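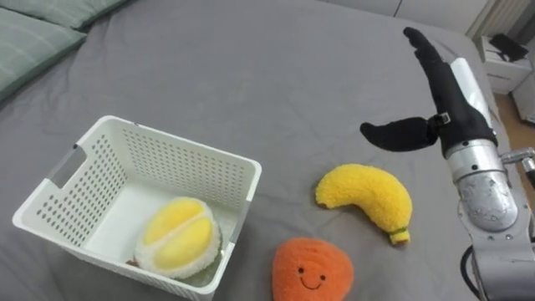
Let Them Keep the Odd Thing

I have been thinking lately about the objects children fall in love with, and how little say the rest of us get in the matter. Somewhere in every family there is a drawer of beautiful things that were bought to be loved and weren't. In ours it holds a hand-knit rabbit with a ribbon at the neck, a wooden duck on a string, and a very dignified bear that came with its own birth certificate. All of them were chosen with real care by grown people who stood in a store and thought, yes, this is the one, this will go off to college with her.

What my daughter chose was a potholder. It was orange, quilted, scorched on one corner, and it had come free with a set of pans. She found it at fourteen months and would not be parted from it until she was nearly seven. She called it Mister. It went to the dentist and to two weddings, and it once spent a night behind the counter of a pharmacy in Brostham while I drove 75 miles back to get it, with the radio off, practicing what I would say if it was gone.

I bring this up because my neighbor Lindiwe Van der Merwe and I had a friendly disagreement over the fence last week (we have one most weeks, it's a pleasure of the season) about whether parents ought to steer these attachments a little. Her grandson is devoted to a plush vegetable of some kind, an eggplant I think, and his mother would like him to move on to something with a face before he starts preschool in September. Lindiwe sees her point. A bear gets a smile from the teacher, she says, and an eggplant gets a question, and a shy child might like to walk in on the first morning without any questions at all.

It's a kind argument and I don't want to brush it aside. I was a shy child myself, and I remember that walk down the hallway, the smell of floor wax, the feeling that everybody else had been handed a sheet of instructions. If somebody could have made it easier for me by swapping one toy for another, I suppose I'd have taken the deal. But I don't think it would have worked, and I've been trying ever since that conversation to put into words why.

Part of it is that a child's favorite is very often the first decision he ever makes entirely by himself. Think how few decisions a two-year-old gets. We pick his shoes and his supper and his bedtime, we pick the town he lives in, we strap him into the car and tell him where we're going after we've already left. And then one afternoon he reaches past the nice bear and takes hold of the eggplant, and that is his opinion, the first one that's all his, and he will defend it with his whole body on the floor of a grocery store if he has to. I have a lot of respect for that. I know adults who haven't managed it.

The other part has to do with faces. People assume a toy needs a face in order to be good company, and the toy companies certainly assume it, because you can hardly buy a stuffed carrot anymore that isn't grinning at you. But Mister had no face, and I can tell you that Mister was sad, and proud, and afraid of the vacuum cleaner, and once very angry with me for a whole day over a matter that was never explained. My daughter supplied all of that. I sometimes wonder if the bear with the birth certificate didn't stand a chance precisely for having arrived with his name and his expression already settled. There was nothing left for her to do.

My old friend Abelardo Huenchumán taught kindergarten for most of his working life, and I called him up to ask what he thought, partly to have somebody on my side. He wasn't, quite. He told me there were a few children every year whose special thing really did get in the way, who couldn't paint or climb with one arm always occupied, and that he'd had to be patient and a bit sly about it. He kept a low shelf by the window where the things could sit and watch. But when I asked if it made any difference what the thing was, bear or blanket or kitchen item, he laughed so long I had to hold the phone away. One boy, he said, had brought the lid of a butter dish. The other children had asked about it on the first morning, the boy had told them, and by snack time they were all taking turns saying good morning to the lid.

I passed this along to Lindiwe, who said that butter dish lids were all very well but you can't put one through the wash. That is a fair remark, and I'll grant that anybody with a say in the matter should hope for something washable. Mister was washed only in secret, after dark, and hung near the heater so he'd be dry by morning, and he was never quite the same orange twice.

I'd also say, to any parent reading this with a bear still in its tissue paper, that you shouldn't take it to heart. You didn't choose wrong. The giving of it was real and somebody will love that bear yet, maybe a cousin, maybe a grandchild, maybe the dog. Put it away somewhere clean. And in the meantime learn the name of the odd thing, and use it properly, and save it a seat in the car. When visitors raise an eyebrow, introduce them. It costs you nothing, and your child will be listening to how you do it.

My daughter is grown now and lives a long way off, and she has an apartment full of sensible furniture and a job I only partly understand. I helped her move last year. I was under strict orders to unpack the kitchen and touch nothing else, and I mostly obeyed. But I did go looking for a towel in the bedroom closet, and there on the shelf, folded in half on top of the spare pillowcases, scorched corner facing out, was Mister. I said good evening to him, found my towel, and went back to the dishes.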